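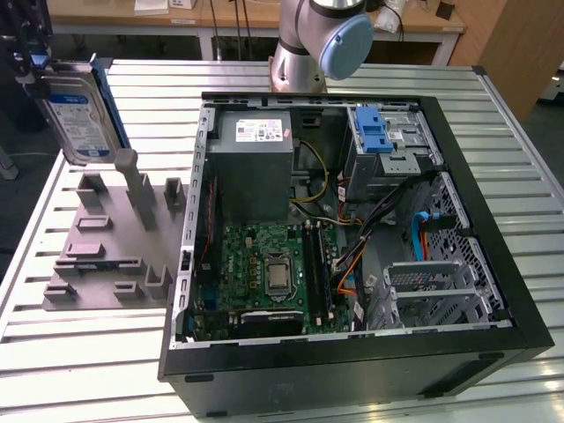
How often should an old desktop be cleaned out? Every 12 months is enough in a house with hard floors and no pets, and twice that often if the machine stands on carpet.

I keep a log for the three machines I look after, and dust is the only thing in it that follows a pattern. The one in the Estville flat sits under a desk on carpet. Last August its processor was idling 17 degrees warmer than it had been after the previous clean. The other two, both on shelves, had barely moved.

Method, for what it is worth. Shut down, switch off at the wall, hold the power button for a few seconds. Soft brush first, then short bursts of air. Hold each fan still with a finger while blowing. Leave the power supply closed and clean it through the grille only.

Thermal paste is a separate matter. I used to replace it every time. Shoaib Naqvi wrote to ask whether that made any difference, so I left it alone on one machine and compared the figures under a 30 minute load. The difference was within the error of the sensor. I now replace it only when the cooler has to come off.

Next entry: fan curves, and why I have stopped adjusting them.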